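Technician, hand-held gripper cell (set-up, care and repair)
Jemel, workshop team. Full time, permanent. 39 hours a week.
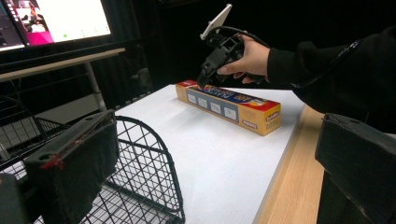
Jemel is looking for a technician to take charge of one working cell and the hand-held grippers that are used in it. The cell is called Wivis. It is a single table where operators pick up, move and put down ordinary household goods with a gripper held in the hand, while a phone fixed to the gripper records each attempt. The recordings are used to teach robot arms to do the same jobs. The post has been held on a part-time basis since April by people from other teams and we now want one person to do it properly.

You don't need to have worked with robots. You do need to be used to looking after equipment that other people rely on all day, and to be comfortable with small screws, cables, glue, fabric and a spreadsheet.

About the cell

The cell has one table, one monitor on a separate desk, dark curtains, wire racking and a stock of goods. Operators work at it in two shifts. On a normal day it produces several hundred recordings, and the target for a good week is 2,000. In the last full week before this notice was written it produced 1,620. Most of the shortfall was down to worn jaw pads, a loose phone mount and time spent looking for parts, all of which fall within this job.

The grippers have black plastic bodies. The jaws are padded, and the pads take most of the wear. They are covered in fabric, which goes shiny and then thin where it meets the goods. A gripper with a worn pad will still close on a box, but the box turns in the jaws as it is lifted and the recording has to be thrown away. We change pads by the log, and earlier if an operator asks.

The goods are what you would find in a kitchen or a cupboard: long cartons of foil, tins, cloths, tubs, brushes. They get crushed, torn and sticky and have to be replaced with the same item in the same size. Keeping that stock in order is part of the post.

What you will do

At the start of the day, before the first operator sits down:

- Switch on the monitor and check that the picture from each phone is coming through and is the right way up.
- Check that each phone is seated in its mount and doesn't move when the gripper is shaken gently.
- Run a hand along the cable from one end to the other. Swap any cable that has a kink or a split in the sleeve.
- Open and close the jaws ten times. They should meet evenly with no click.
- Wipe the table with a damp cloth and dry it. Crumbs and bits of torn card show up in the recordings.
- Draw the curtains fully and check for gaps.
- Make one test recording with a carton and one with a soft item, watch both back and sign the sheet.

That takes most people 50 minutes to begin with. It gets quicker.

During the day:

- Be on hand when an operator stops. You decide whether the gripper is fixed at the table or taken out of use.
- Change pads, tighten mounts and replace springs and screws.
- Keep spare jaws ready, matched in pairs and marked with the date they were last covered.
- Enter each fault in the log in plain words. "Left pad lifting at the front corner" is useful to the next person. "Pad bad" is not.

Each week:

- Strip one gripper down completely, clean it, look for cracks in the plastic and put it back together. Cracks usually start at the screw holes nearest the handle.
- Measure how far the jaws open and compare it with the card on the wall. If a gripper is out by more than the figure on the card, it stays out of the cell until it has been reset.
- Recover a batch of jaws. We buy the fabric in sheets and cut it to a template. The edge has to be finished neatly or it catches on cloths and paper.
- Check the stock of goods and order what is short.
- Spend half an hour with the people who review the recordings. They see faults that can't be felt in the hand, such as a phone that has tilted slightly over the course of a shift.

Printed parts are made for us by Hustora. You will send them the orders, check what arrives and return anything warped. If you think a part should be changed, you will be asked to write a short note with a sketch and try the new part on one gripper before it goes on the rest. Several of the parts in use now came about in this way.

The Liyanage arm

The cell is due to be joined next year by a small robot arm, the Liyanage, which will use the same padded jaws as the hand-held tools. You will be trained on it by our own engineers. For the first few months your part will be limited to fitting and checking the jaws, keeping the area around the arm clear and carrying out the daily stop-button test. We mention it here so that applicants know the job will change. You won't be asked to program it.

What we need from you

- At least two years of hands-on work maintaining or repairing equipment. Sewing machines, bicycles, printers, coffee machines, laboratory kit, stage lighting and packing lines would all be relevant.
- Steady hands and good close eyesight, with glasses if you wear them.
- Clear written English. The log is read by both shifts and by the review team.
- The habit of putting tools back.
- Willingness to tell an operator that a gripper has to come out of use when the day's numbers are already behind.

It would help if you have also done any of the following, though none of it is required:

- Soldering and making up cables.
- Using a 3D printer, or finishing printed parts.
- Upholstery, bag repair or other work with fabric and glue.
- Setting up phones or cameras for filming.

The work is mostly done standing or on a high stool. The room is kept dark at one end and is quite warm in summer. Lifting is light. If you would need the bench, the stool or the hours arranged differently, tell us and we will talk about it before the trial day. We have done this for other staff and it has not been difficult.

Hours and terms

The working week is 39 hours, Monday to Friday. You would start before the early shift and finish in mid-afternoon, with one late finish each week so that you also see the second shift. There is no weekend work. Overtime is rare and is paid.

Pay is on our technician scale, and the starting point depends on experience. The scale is sent to everyone who is invited to a trial day, and to anyone else who asks for it. Holiday is 25 days plus bank holidays. We provide tools, overalls and safety glasses. If you prefer to use your own screwdrivers, that is fine.

There is a probation period of three months. For the first two weeks you will work alongside the person covering the post at the moment, and you won't be left alone with the cell until you have both signed off the morning checks.

How to apply

Send us a CV of no more than two pages and a short letter. In the letter, please describe one fault you found and fixed: what the first sign was, what you checked, what you got wrong along the way and how you knew it was mended. It can be from paid work or from home. We read this part most carefully, and a plain account of a small repair is fine.

Please don't send certificates at this stage. If you have photographs of something you have made or mended you may include up to three.

Applications close at midnight on 23rd August. We will reply to everyone, usually within ten working days.

Applicants on the shortlist will be asked to come in for a paid trial day. You will be given a gripper with a fault in it, the log, a bench and the usual tools. In the afternoon you will recover a pair of jaws from the template and make test recordings with them at the table. There is a short interview at the end of the day with the workshop lead and one of the operators. We pay travel costs on production of a ticket or a note of mileage.

Use the form on the Jemel jobs page and choose "Wivis cell technician" from the list. If you can't use the form, you can post your application to the workshop office or hand it in at reception, marked with the same title. Questions about the post can be sent through the form as well, and asking one does not count as applying.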